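We are looking for people to join our reading and testing group for the Clamby guideline. Clamby is a set of good practice rules for small robot arms which work in ordinary offices, near desks, chairs and cables. The work is part-time and paid, and most of it can be done from home.

## What the guideline is

The draft has 186 rules at the moment. Many of them were written by engineers at Conero, and they are correct, but a person who works in an office and must follow them every day may find them difficult. Some rules say the same thing two times. Some use words like "operating envelope" where "the area the arm can reach" is enough. We want a text that an office manager can read before lunch and apply after lunch.

Nultora runs the project and pays the participants. The workshop days take place in our building on Szabó Street, on the second floor (there is an elevator).

## What you will do

- Read a part of the draft each week, and mark every rule which is not clear to you.
- Try selected rules at a desk with an arm, together with one person from our team.
- Write short notes on what you did and where the rule did not help you.
- Come to 3 workshop days during the project. Travel inside the city is paid.

The chapters we need most help with are cables and power strips near a moving arm, work under a desk, marking of the area the arm can reach, stopping and restarting, and who is allowed to change the speed. The chapter on cleaning is almost finished, so please do not prepare for it.

## Who can apply

You do not need a technical education. We are glad to receive applications from office staff, cleaners, IT support people, teachers, and people who already work with robot arms. About the last group we ask one thing: please read the rules as if you did not know the machine.

You should be at least 18 years old and read English well. Your writing may have mistakes, ours has them also. What is important is that you write exactly which sentence was a problem and why.

If you use a wheelchair, or if you cannot kneel, please apply anyway and tell us in your letter. Tasks under the desk can be given to another participant, and the seated tasks are the larger part of the program.

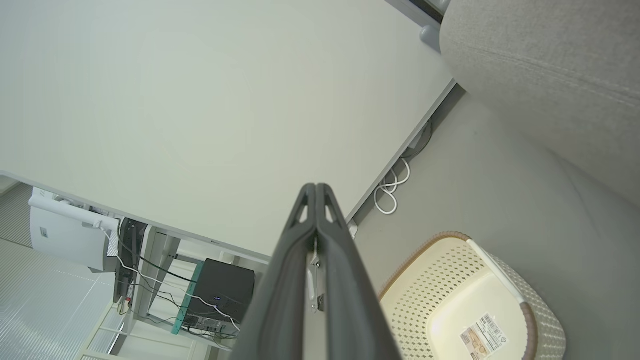 **May the arm be restarted while a person is still reaching under the desk?**

The person must first be fully out of the area the arm can reach, and must be the one who gives the restart. This is rule text from the current draft, and you are welcome to disagree with it in your notes.

## Payment and conditions

You receive 100 euros for each workshop day, and 1,000 euros for the reading work when all your notes are delivered. If you stop before the end, the workshop days you attended are still paid. You will sign a simple agreement and a safety form, and no test with an arm starts before the safety talk.

Your notes can be quoted in the published guideline, without your name unless you ask for it.

## How to apply

Send us one page about yourself, and add one safety rule from your own workplace which you find badly written, with your better version of it. Please write "Clamby readers" on the first line. No CV is necessary.

Applications are open until October 31, 2019. Letters can be left at the Nultora reception desk or sent by post to the same address. We answer to everybody, also to those we cannot take.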